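ratchet_lou
Gaton wants two-arm cells on our cable bench by March. They say nobody loses hours. I've heard that one before.

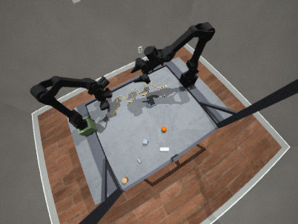 Sanar got the same promise and lost 2 people off second shift.

penano_kit
They quit, Lou. Different thing. 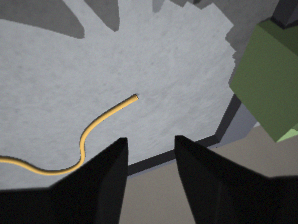
Posted by Paavo Turunen, December 2022

They quit after the rate went up by 50 - call it what you like.
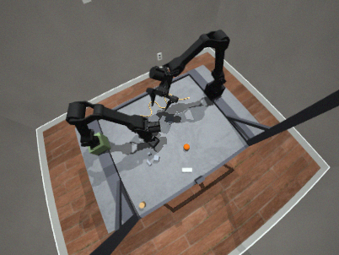 Two arms, one yellow cable

eskola_b
I'd still take it over sore wrists.

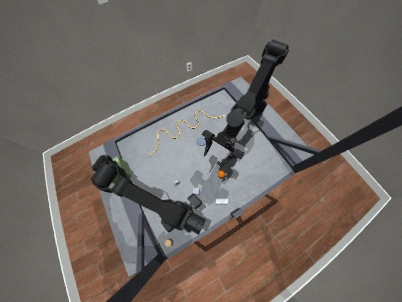
Who clears a jam?
Whoever is left on the line.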